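Section 5. Setting up the CPU placement task

This section replaces the old one-page handout. Revised 10/04/2024. If your copy of the club binder still tells you to "let the arm find the socket," tear that page out. The arm does not find anything. It goes where you taught it to go, and if the computer has moved by the width of a fingernail, it goes there anyway.

You will need:
A scrap desktop tower from the Alness shelf, side panel off
The printed fixture plate
One dead CPU that matches the socket
The Kurker teach pendant
A flashlight

CAUTION: Unplug the tower and leave it unplugged for the whole session. Scrap does not mean safe. Do not open the power supply for any reason.

1. Lay the tower on its side on the slatted table with the open side up. Push it against the stops until it will not slide.

2. Set the fixture plate to the left of the tower and bolt it down. Finger-tight is not tight, whatever the last team told you.

3. Open the socket frame by hand. Teams keep asking to have the arm do this. In February one team spent 3 meetings on it and ended up with bent pins and no video for the judges.

4. Seat the CPU in its holder on the plate. Check that the corner mark matches the drawing taped inside the binder.

5. Load the Lirodano profile and set the speed to 5 percent. The software will suggest a faster setting. Decline it.

6. Teach the pickup point, then the point above the socket, then the release point. Save each one under its own name.

NOTE: The Mabula calibration wizard reports a "match score" at the end. We have seen it give a high score with the plate turned the wrong way around. Treat the number as decoration and check the points by eye.

7. Move any loose cables away from the path of the arm. They spring back, so look again after you teach the last point.

8. Run the full path once with the gripper empty and one hand on the stop button. Watch the wrist as well as the fingers – the wrist is what usually hits the case.
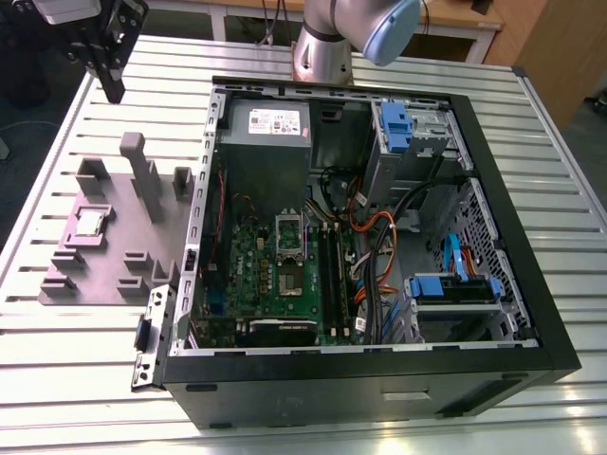
9. If the empty run clears everything, do a run with the CPU. Stop the arm above the socket and look in from the side with the flashlight before you let it go down.

10. Write the result in the log. A run counts only if the CPU sits flat in the socket without anyone nudging it. "Almost" goes in the log as a miss.

About success rates: last season's poster claimed 54 good placements in a row. The log for the same weeks shows 138 attempts and plenty of misses, and we can't find the streak in it. Please don't copy that figure onto this year's poster. Use what your own team wrote down, even if it looks worse.

CAUTION: Never reach into the case while the arm is powered, paused or not. Paused only means it is waiting for the next command.

For gripper faults and lost positions, go to Section 6.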